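Parinstead Neighbors — Winter Issue

The Soup Swap Is Back, and It's Bigger

If you missed the October soup swap at Sarantis Hall, I'm sorry, because it was a wonderful night and I'm going to go on about it for a bit. We had 26 households through the door, every one of them carrying a pot, and by nine o'clock there was hardly a spoonful left in the building. Gergely Hegyi's smoked paprika and bean soup went first. It went so fast that Gergely didn't get any himself, and he took home a container of my split pea as a consolation (he was very gracious about it).

So we're doing it again! The winter swap is on Saturday, 4 January 2025, from four in the afternoon, same hall, side entrance on Waken Street. The front doors stick in cold weather and you'll only hurt your shoulder.

For anyone new, the way it works is simple. You make one big batch of soup at home, cool it properly, and pack it into quart containers. You bring your quarts, you put them on the long table, and you go home with the same number of quarts of other people's soup. Bring four, take four. There's also a tasting pot from each cook, kept warm, so you can try before you choose. We ask for a label on every container with the name of the soup, the date you made it, and anything in it that a person might be allergic to. Please do write "contains celery" even if you think it's obvious. Last time we had two green soups side by side with no labels at all, and Ourania Nikolaidis spent half the evening sniffing lids.

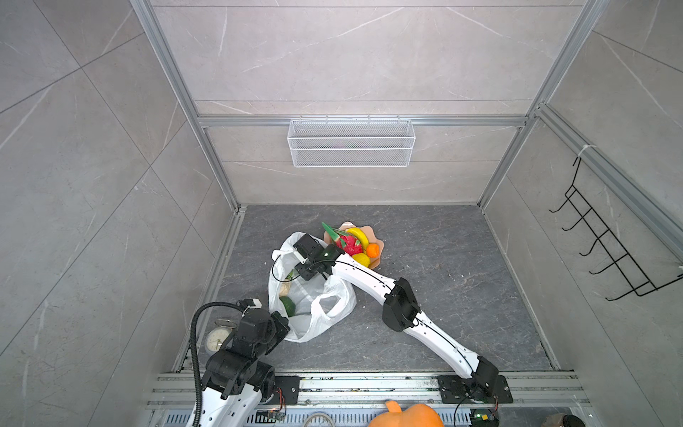
A few notes on what travels well. Anything with beans, lentils or barley is a gift to the person who takes it home, since it freezes happily and tastes better on the third day. Noodles are trickier. They drink up the broth overnight and you end up with something you could slice, so pack them dry in a little bag and tape it to the lid. Cream soups can split in the freezer, but Eirini Bakalis swears by leaving the cream out until you reheat, and her leek and potato was so silky that I'm taking her word for it. She writes "add half a cup of cream" right on the label. Do that!

Potatoes, in my experience, go grainy when frozen in chunks and are perfectly fine mashed. Michalis Karagiannis disagrees with me on this and has promised to bring a chunky one to prove it. We'll see, Michalis.

Cooling is the part I'd love everyone to take seriously. A stockpot left on the counter stays warm in the middle for hours, much longer than you'd expect. Split the soup into shallow pans, or stand the pot in a sink of ice water and stir now and then, and get it into the fridge within two hours. Carry it over in a cooler with ice packs. The hall has one fridge and it's a small one.

We're also adding something this time, which I'm thrilled about. Prodromos Triantafyllou, who ran the kitchen at the old Tandeo bakery, is going to show us how to make a proper vegetable stock out of odds and ends: onion skins, carrot tops, the woody bits of mushrooms, the green part of the leek that everybody throws out. He says to go easy on anything from the cabbage family, which turns the whole thing bitter, and to stop the pot at 45 minutes. I always let mine go half the day and wondered why it tasted like a wet garden. Start saving your scraps in a bag in the freezer now, and bring them along if you'd like them to go in his pot. His demonstration starts at half past four and should take half an hour.
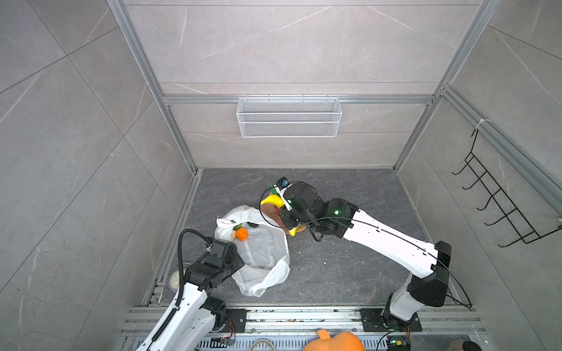 The charge is the same as before — 10 dollars a household, and kids are free. That covers the hall, the bread and the tea. Anything left over goes into the new stove fund, which now stands at 2,000 dollars. I remember when it was a jar with a button in it, so this makes me very happy.

If you don't cook, or you've had the kind of month where you can't face a stockpot, come anyway. Bring a loaf or some butter and you'll still go home with a quart. We also need a couple of people to come early and help set up tables, and a couple more with strong wrists to wash the tasting pots afterward. There's a sign-up sheet on the corkboard inside the side entrance, or you can catch Ourania at the hall on any weekday morning.

One last request: three blue-lidded containers and a ladle with a bent handle are still in the hall kitchen from October. If they're yours, please pick them up at the swap. The ladle is a very good ladle and I am tempted.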